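Forums > Basketball > Lower Leagues > Hekthorpe preseason at Zedstead

Hekthorpe playing both preseason games in Zedstead??

courtside_lurker
Just saw it on the club page. Two preseason games in September, both at the Zedstead arena, none at home. Season ticket holders get presale but it's not included in the package. So I pay for a season and then pay again plus gas. Anyone else annoyed or just me

backdoorcut
Just you lol. Gym floor at home is getting redone, they said so back in spring

courtside_lurker
They said it would be DONE by September. Different thing

pivotfoot_30
Zedstead holds 4,000. We get maybe half that on a good night. Going to look empty on the stream

tallpaul_not_tall
Disagree with pretty much everybody here. Zedstead hasn't had a pro game in years, there's a ton of kids playing over there now. Put two games in front of them, some of them turn into fans. It's preseason. Nobody's guarding anyone anyway

backdoorcut
^ this. Also easier parking

pivotfoot_30
Easier parking?? have you been. One exit. ONE. Sat there 30 minutes after the high school finals

tallpaul_not_tall
Leave with 2 minutes left like a normal person

courtside_lurker
Not doing that, I stay for the bench guys. That's the whole point of preseason

zonedefender
Who are they playing, page only says one opponent

backdoorcut
Rumine first, then Devadiga. Second one isn't confirmed on their side yet I think. Their schedule still has a blank there

zonedefender
Rumine is decent. They press all game. Our guards are going to hate it – good, they need it after last year's turnovers

pivotfoot_30
last year wasn't the guards, it was nobody coming to meet the pass. Watch the playoff game again

zonedefender
I did watch it. Twice. Dribbled into the corner every time

pivotfoot_30
ok well we saw different games

hoopmom_west
Did anyone get the presale code? Mine never came, checked spam. Sale opens at noon and I need four together, aisle if possible

backdoorcut
Its in your account under Offers, not in the email. Took me forever to find

hoopmom_west
Found it thank you!! Upper side is $20, not bad. Lower is a lot more

courtside_lurker
$20 for an upper seat at a scrimmage. ok

tallpaul_not_tall
don't go then, more legroom for me.

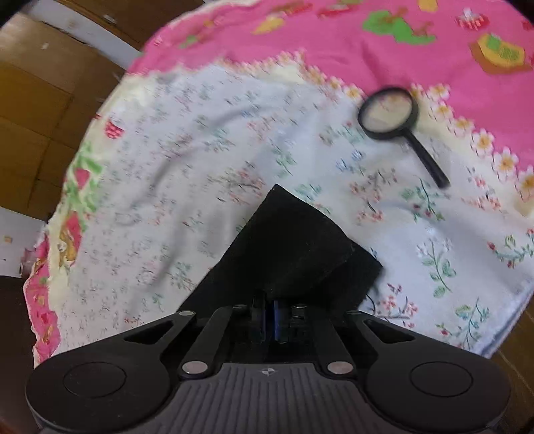 Black soft finger pad, screws and linkage arms either side.

zonedefender
Back to the roster – any word on who's even in camp? Club put out nothing. Rumine already has a full list up

backdoorcut
Last I heard the list comes out the week before. They're holding two spots for tryouts

pivotfoot_30
Two spots and they'll both go to guards again. We need size. Got killed on the boards all year

tallpaul_not_tall
Fine, something we agree on

courtside_lurker
Bought my tickets. Don't say anything

3 comments

netsandrims: Will there be a bus from Hekthorpe? There was one for the cup game.

oldgymrat: They asked for a deposit on that bus and it still left late. I'd drive.

hoopmom_west: Got four together, row behind the aisle. Close enough. See you all there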